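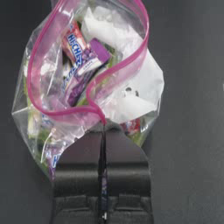
CHAPTER 3
Small Packing: Bags, Closures and Portions

After this chapter you will be able to:
choose a bag of the right size for small goods
explain how a zip closure works and why it sometimes fails
pack candy so that it stays clean and easy to find
write a correct label for a packed bag

Key words: closure, track, film, headspace, portion, wrapper

3.1 Why we begin with a small bag

Many students expect that a book about packing begins with cartons and pallets. We will come to them in Chapter 5. In this chapter we stay with the small bag, which almost every person has in a kitchen drawer. The mistakes people make with a small bag are the same mistakes they later make with a big carton. They put in too much, they close it badly, and they forget to write what is inside.

Candy is a good material for the first exercises. Each pack has its own wrapper already, so the second bag does not have to protect the food alone. Its work is to keep the packs together and to let a person see them. For this reason a clear film is usually preferred.

At Prostell, a small shop which prepares party bags and travel bags, new workers practice for 2 days with candy before they touch any other goods. They learn to put flat packs in first, along the side of the bag, and soft things such as tissue paper after. When the tissue goes in first, it opens itself again and takes the room of the candy.

3.2 The parts of a zip-top bag

The film is the thin plastic from which the bag is made. It should bend easily. When it is bent many times it keeps the creases, and a bag with many creases is more difficult to close.

The track is the thicker strip at the opening. One side has a ridge and the other side has a groove, and the two are pressed together by the fingers. On many bags the track has a color, so that the hand and the eye find it quickly. Fateo, in the packing notes for its kitchen line, advises to press from one corner to the other in one slow movement and then to go back once.

The headspace is the free room between the goods and the track. In this book we ask for a headspace of two fingers. Less than this, and the goods push the track open from inside.
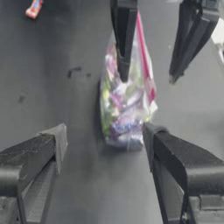 Figure 3.1 A clear zip-top bag of candy, held from above with the track running vertically.

3.3 Which way is up?

A bag has a top only when it stands or hangs by its opening. If you lift it by a side, the goods move to the lowest place and the track must carry a load for which it was not made. You should therefore check the closure again each time a bag was lifted or carried in this way.

Before you read on

Take one zip-top bag and some wrapped candy from your home. Fill the bag, close it, and lift it first by the opening and then by one side. Write down where the candy goes each time. Keep your notes, they will be needed for Exercise 23 at the end of the chapter.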